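4.2 Setting up the coffee task

The Mrema kit arrived from Brastonine in February, and we had it running at Murthorpe by four in the afternoon. That alone was a pleasant surprise! It bundles the task recorder, a replay tool and a set of table layouts, and we chose the coffee layout because it asks for so many different kinds of grasp (mugs, pods, a lid) in a small space. 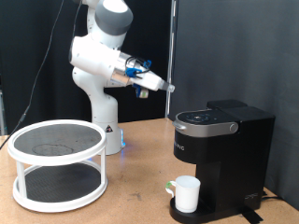
Eirlys Rosser recorded 140 demonstrations using the kit's default settings. Alun Watkins then trimmed them in Ivitz, the companion viewer, which we liked so much that we now use it for other projects too. Mug transfers come first in our analysis, as they depend most on a steady grip close to the stand (Figure 3).
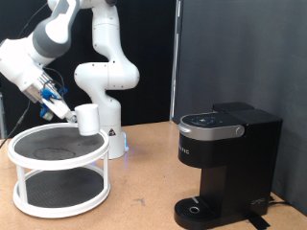 Figure 3. The gripper holding a white mug over the right rim of the two-tier stand.

Pods are a tougher test, being small and light. The kit lets the user mark the pod and the open holder as separate targets, and changing one leaves the other alone. We found this a real joy to work with.

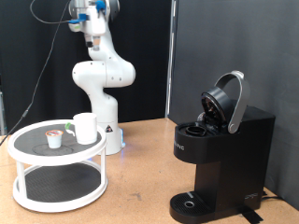 4.3 Wrist video

Ivitz plays the wrist video beside the joint readings and can step through it a single image at a time. Blurred stretches are kept in the recording, and the user may tag them by hand. We would love an automatic blur score in the next release.

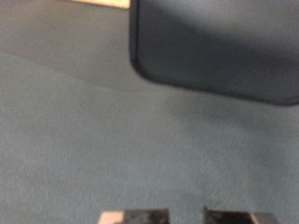 Figure 4. Wrist view with motion blur; both fingertips at the bottom, carpet beyond.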